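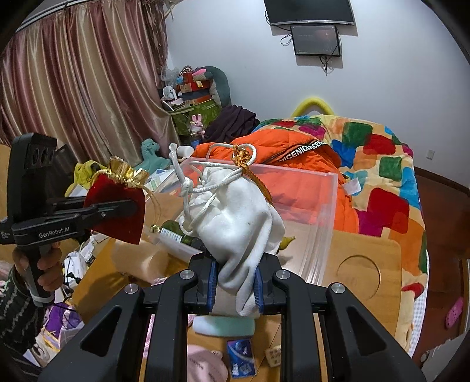

Galbraith House, Flat 2: mid-tenancy inspection
Prorent Lettings
Date: 2019-08-14

Smoke alarm, hall: PASS. Loud. The neighbours can confirm.

Smoke alarm, landing: FAIL. Bracket present, alarm absent. Tenant says it "went off too much". Replace before anyone cooks again.

Carbon monoxide alarm: PASS. Tested in April as well, according to the sticker.

Boiler: PASS, with comment. Service record found under a takeaway menu. Please file one of them.

Sockets, living room: FAIL. One extension lead plugged into another, in the manner of the previous tenant and the one before. Same comment as last time.

Table: PASS. No wobble.

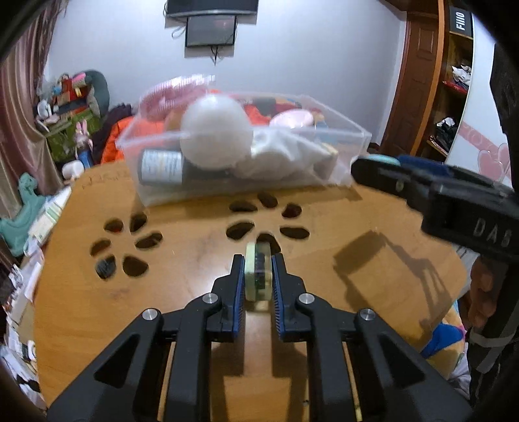
Living room: table top, woodgrain finish.

Window restrictors: PASS, except back bedroom, which opens far enough to admit a cyclist.

Stair carpet: FAIL. Loose on the second tread. Rindness quoted £200 to refix it and £2,000 to replace the lot. Landlord has chosen to think about it.

Bathroom fan: PASS, in that it turns. Clean the cover.

Front door: PASS. Opens from inside without a key.

Actions due within 10 days: landing alarm, sockets, stair carpet.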